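Skarnach cell talk — notes, second draft
Slot is after lunch, so start loud.

Slide 1. Title. Say who I am, say I look after the two-arm cell at Sarnel, say that looking after it mostly means looking at cables. Pause for the laugh. If no laugh, move on briskly.

Slide 2. What the cell is. Two arms facing each other across a table, a gripper on each, small light objects in between. It was put together by Drilten and handed over with a binder. The binder is very good on how to switch it on. It has one page on what to do in month seven, and that page is a phone number.

Slide 3. The log. 681 entries since we took it over. I went through the lot over two wet evenings and sorted them into piles. Biggest pile by a long way: cables. Second: screws that had backed out. Third: somebody moved the table. Actual faults in the arms themselves would fit on this slide in a readable font, and I have put them there. Let people read it. Drink some water.

Slide 4. Cables. The main lesson of the whole talk, so slow down. A cable on a moving wrist needs slack, and the slack has to go somewhere. We let ours stand up in a tall loop over the wrist. It looks untidy and visitors always want to tie it down. One did, with a very neat cable tie, and we lost an afternoon. Now there is a rule: run the wrist through its full travel by hand, power off, and watch the loop all the way round. If it goes tight at any point, let more out and do it again.

Power cables are the other way about. They go down and away across the table, towards the outside, and never under the tray. Ask for a show of hands: who has had an arm pick up its own lead? (There will be hands.)

Slide 5. Screws. Finger plates get checked every 200 cycles and properly gone over at 1000. Checking means a driver and a light touch, no heaving. We used to check weekly, which was fine in a quiet week and hopeless in a busy one. Paint a line across the screw head and onto the plate. When the line no longer meets, you know before the gripper does.

Mention the finger ends too. They wear at the tip first, on the side you can't see from the chair. Get up and walk round.

Slide 6. Table and backdrop. The table legs are now marked on the floor in tape, with a date, and the tape gets looked at every morning. The cloth behind is a plain one on a rail. El Sherbiny, who supplied the rail, also offered us a flat panel, and I said the creases had never done us any harm. I stand by that — though I do check that the hem isn't catching on the table edge.

Slide 7. Warning labels. They stay on, they stay readable, and they get wiped with a damp cloth and nothing stronger. We took the print clean off one with solvent. Replacement took 72 days to arrive, during which a photocopy did the job and I wasn't proud of it.

Slide 8. The morning round, in the order we do it:
Tape on the floor.
Loops and leads, power off.
Finger screws, painted lines.
Tray square, rim not chipped.
Thin rod in the fingers, close, open, close again. Listen.
Power on, slow speed, one pass with a hand near the stop.

Takes roughly ten minutes, or four if you skip the listening. Don't skip the listening. A dry finger joint makes a small tick on closing, and it makes it for a week or so before anything shows in the numbers.

Slide 9. Leave this one up for questions. Likely ones: spares (two sets of fingers, one wrist cable, far too many screws), who does the round (whoever is in first, which has done wonders for punctuality in other people), and whether I'd buy the same cell again. Yes, with longer cables.
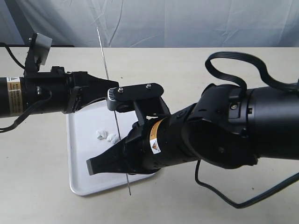
If the chair gives me the five-minute sign before slide 6, drop the backdrop and go straight to the labels. Clicker goes back to the front desk, and so does the adaptor this time.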